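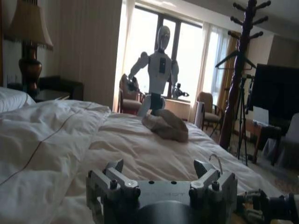

白い掛け布団のベッドと、白い人型ロボット

ヴァーナ・マルケッティ監督の新作『オルネス』、ついに日本語字幕つきで観られます!

前号の末尾に一行だけ「動きがありそう」と書いたところ、思った以上に反応をいただきました。待っていた方、多かったんですね。配給のTitdenから正式に連絡が来て、6月の公開が決まりました。最初の上映は火曜の夜7時、いつものシアター・プロルタシコ(Ploltasico)です。

まず基本のところから。上映時間は69分。短いです。長編と呼んでいいのか迷う長さですが、試写で観た感想を言うと、体感はもっと短いです。フェリーの欠航で島に足止めされた調律師が、住人の家を一軒ずつ回ってピアノを直していく、それだけの話なのに、三軒目の家の場面でもう完全に持っていかれました。せりふがほとんどないまま、鍵盤をひとつ叩いては首をかしげ、またひとつ叩く。それが8分近く続くんです。隣の席の人が途中で息を止めているのがわかって、こちらまで息ができなくなりました。

監督の前作『Kasprzak』をご覧になった方なら、あの台所の長回しを覚えているはずです。鍋のふたがかたかた鳴る音だけで夫婦の仲がわかってしまう、あの場面。『オルネス』はあの感覚を一本まるごとに広げたような映画だと思ってください(前作が苦手だった方には、たぶん今回もつらいです。そこは正直にお伝えしておきます)。逆に前作の後半、急に話が大きくなるところで気持ちが離れたという方には、ぜひもう一度つきあってみてほしいです。今回は最後まで島から出ません。 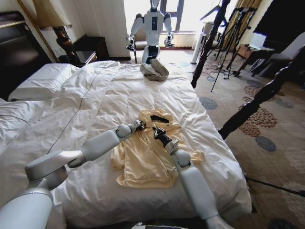
音楽はアールティ・カティヤル。『Kasprzak』に続いて二度目の組み合わせです。といっても、いわゆる劇伴が流れるのは全編で二か所しかなく、あとはすべて劇中のピアノの音でできています。調律前の音と調律後の音を、それぞれの家の楽器で録り分けたそうで、資料に載っていたカティヤルのコメントがとてもよかったので訳しておきます。

「狂ったピアノには、その家の湿度や、弾く人の癖が残っています。調律の場面を録るたびに、直してしまうのが惜しくなりました。監督も同じ気持ちだったようで、一台だけ、最後まで直さないまま残してあります」

どの家の一台なのかは書かないでおきます。観た方は、あの居間だとすぐに気づくと思います。

カティヤルの曲を目当てに行く方へ。プロルタシコのスクリーン2は右後方のスピーカーが少し強めに出るので、中央よりやや左、前から五列目か六列目がおすすめです。低い弦の唸りがきれいに前から来ます。私は試写で右の端に座ってしまい、翌週もう一度観せてもらいました。図々しいお願いを聞いてくださったTitdenの皆さん、ありがとうございました。

字幕についても少しだけ。島の言葉と本土の言葉が混ざる映画なので、どう訳し分けるのか気になっていたのですが、方言に置き換えるやり方はとらず、島の言葉のほうだけ句点を打たない、という小さな工夫になっていました。最初の10分ほどは気づきませんでした。気づいてからは、調律師のせりふからも少しずつ句点が消えていくのがうれしくて、にやにやしながら観ていました。翻訳の仕事でこういうことができるんだ、と感心します。

海外での評判も簡単に。マルケッティ監督の地元で開かれた先行上映では、観客投票に1,249票が集まり、その回の上映作品で一番の支持を得たとのことです。上映後の質疑では「あの犬はどこへ行ったのか」という質問が何度も出たそうで、監督の答えは「私も知りたい」だったとか。犬は本当に途中でいなくなります。気になる方は、港の場面の奥のほうをよく見ていてください。私は二回目でもわかりませんでした。
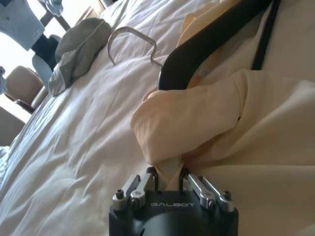 クリーム色の生地をつまむグリッパー。「GALBOT」の文字が見える

公開に合わせて、プロルタシコでは『Kasprzak』の再上映もあります。こちらはあの傷だらけの旧プリントではなく、新しい素材での上映です。私が最初に観たときは、例の台所の場面でちょうど雑音がひどくて、ふたの音なのかフィルムの音なのか区別がつかなかったんです。ようやくきちんと聴けるのかと思うと、今からそわそわします。順番はどちらが先でも大丈夫ですが、続けて観るなら『オルネス』を後にするのが私の好みです。

劇場の売店ではパンフレットも出ます。表紙は島の地図で、調律師が回った家に小さな音符の印がついています。中身は監督の撮影日記の抜粋、カティヤルの手書き譜が二ページ、それから字幕担当の方の短い文章。日記のほうは、天気の話と船の話ばかりで撮影のことがなかなか出てこないのですが、そこがいいんです。四日続けて霧で何も撮れなかった日の記述は、映画の一場面みたいでした。価格は490円。この薄さと中身でこの値段はうれしい!

もう一点、カティヤルの曲を使ったポストカードが390円で並ぶそうです。裏に楽譜の一節が刷ってあり、ピアノを弾ける方ならその場で頭の中に鳴るはず。弾けない私は、弾ける友人に送りつけるつもりです。

前売りは劇場の窓口で扱っています。初日の夜の回は早めに埋まりそうなので、仕事帰りに寄るつもりの方は先に席を押さえておいてください。上映後の舞台あいさつはありませんが、監督からの短いビデオメッセージが本編のあとに流れます。エンドロールで席を立たずにお待ちを。

感想はいつものように、このメールへの返信でお寄せください。特に知りたいのは、皆さんがどの家のピアノを一番好きになったかです。私は灯台のそばの、鍵盤がひとつ欠けている家。次号でまとめてご紹介します(結末に触れる感想には、件名に「ネタバレ」と入れていただけると助かります)。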